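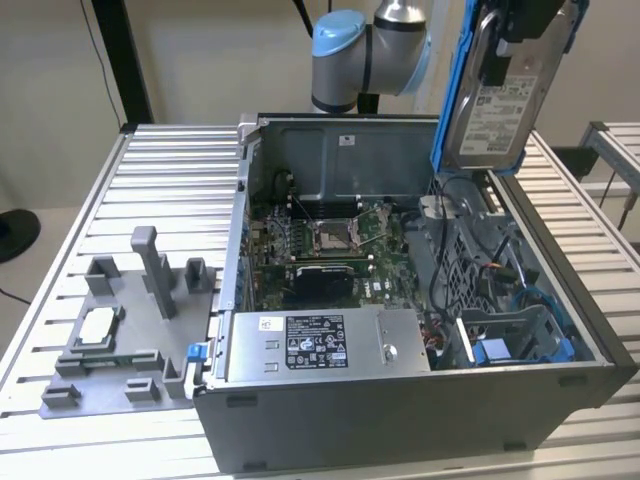 Desktop Services and Asset Recovery

Office PC replacement enters second phase in September

The second phase of the desktop replacement program starts in September and covers the Adomaitis building and the ground floor of Damon Hall. It includes 318 desktop computers. Laptops and lab workstations are handled under a separate schedule.

Staff will receive a message with a swap date at least six working days ahead. Files kept in the home directory move automatically. Files saved only to the local drive do not, and should be copied to the network share before 5 p.m. on the day before the swap.

Local printers will be reconnected from the Bineo inventory record. If a printer is missing from the record, report it before the swap date - adding it afterward requires a new request.

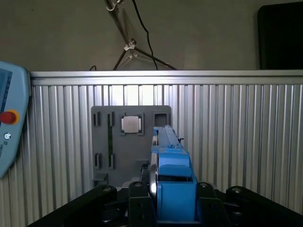 Aluminum rail and ribbed wall with a gray fixture board.

Returned computers are sorted by age and condition. Units that meet the current memory requirement are reissued as spares, and the rest are stripped for parts. Processors, memory and power supplies are tested separately and entered in the Zosia parts list, where departments can request them at no charge.

Hard drives are not reissued. Each drive is removed, matched by serial number to the computer it came from, and held for 27 days before it is wiped.

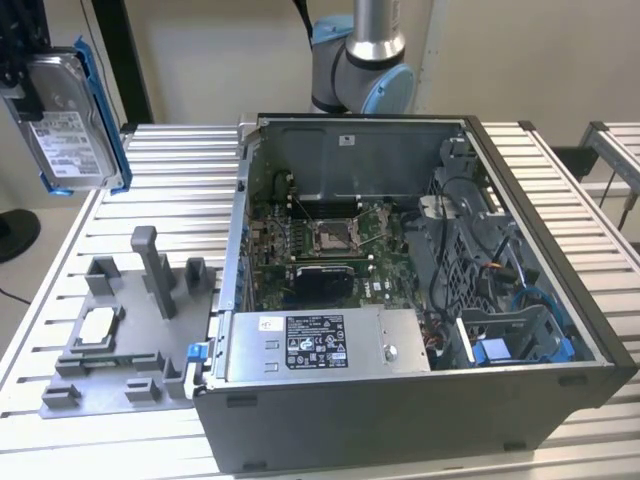
The holding period was set after the first phase, when over 200 requests for file recovery were received. "Most of those came in during the third week," said Jaanus Toom, who manages the program. "Two weeks was too short."

Requests for recovery should include the old computer's asset tag. Questions about swap dates go to Wai-kit Mok at the service desk.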